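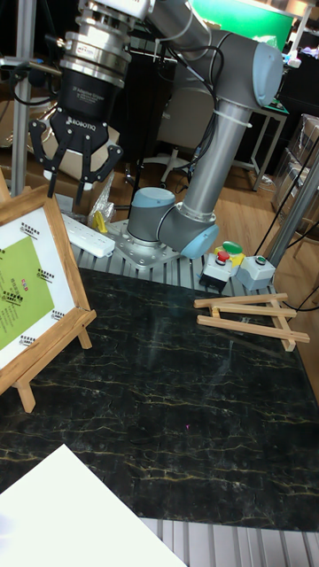 One of the green panels in its light wood frame on a tabletop easel. A second easel lies on the table to the right.

Small frames, small easels for August show at Escobedo Hall

The table displays for this summer's show at Escobedo Hall will stand on wooden easels instead of hanging from the picture rail, the organizers said this week.

The change applies to the small framed pieces in the front room. Larger work will still go on the walls. Aled Cadwaladr, who is laying out the front room, said the old rail left visitors leaning over a radiator to see anything smaller than a dinner plate.

"You couldn't get close enough to read them," Cadwaladr said. "On a table you can walk right up."

The show has 47 pieces this year, and 19 of them are small enough for the tables. They include the Praseck set, a group of green panels with small dark marks, each with a pale border and a plain wood frame. The set was last shown as a group at the Wastel library, where it was kept in a glass case.

Cadwaladr and Trefor Ruddock have been trying the frames on the easels to settle the height and the spacing. The easels came from Trovico, a craft supply store, and were bought after a pair of metal plate stands proved too narrow for the frames.

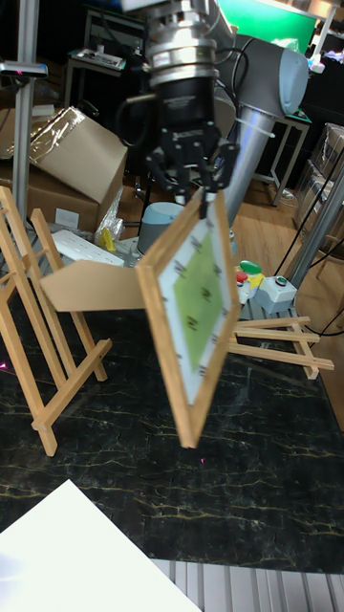
A framed green panel between the two easels, one upright and one on its side.

Ruddock said the main question was how far back the easels should lean. Visitors will be looking down at the tables, so a picture that stands too straight is hard to see without bending. One that leans too far picks up glare from the ceiling lights, and it takes up more of the table.

He also wants a clear gap between one easel and the next. The back legs reach farther than people expect, he said, and it is easy to catch one with a sleeve or a bag strap. Four easels to a table is the limit in the current plan. An earlier version had more, but it left no space for the cards with the titles and the makers' names.

The pictures will not be fixed down. Each frame sits on the ledge of its easel and can be lifted off by the person looking after the room, which should make it simpler to swap pieces partway through the show. Visitors will be asked not to handle them.
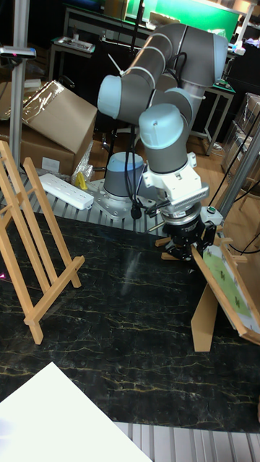

Table coverings are the other thing still being discussed. Cadwaladr would like plain white cloth on every table, as in past years, while Ruddock prefers something dark. Pale wood does stand out well on black, as the empty easel on the left shows, and the gold-brown veins in the marble pattern are close enough in color to the frames that they don't look out of place. The drawback is shine. There is a pale streak of reflected light on the tabletop between the easel and the picture, and the front room at the hall has brighter lamps than most. A matte cloth in dark gray has been suggested as a middle course – it would also be easier to wash.

A decision is expected before the title cards are printed, as the cards will be made to match.

The front room will be open for the whole of the show, with the tables set in 2 rows and an aisle wide enough for wheelchairs. The back room will hold the larger pieces and the children's wall. Coffee will be served in the entrance hall only, and drinks may not be taken through to the tables.

Makers who have a small piece in the show should bring it already framed, with their name on the back. Frames with hanging wire are fine, but the wire should be taped flat so it doesn't catch on the easel. Anyone who would rather have a piece hung on the wall can ask Cadwaladr when dropping it off.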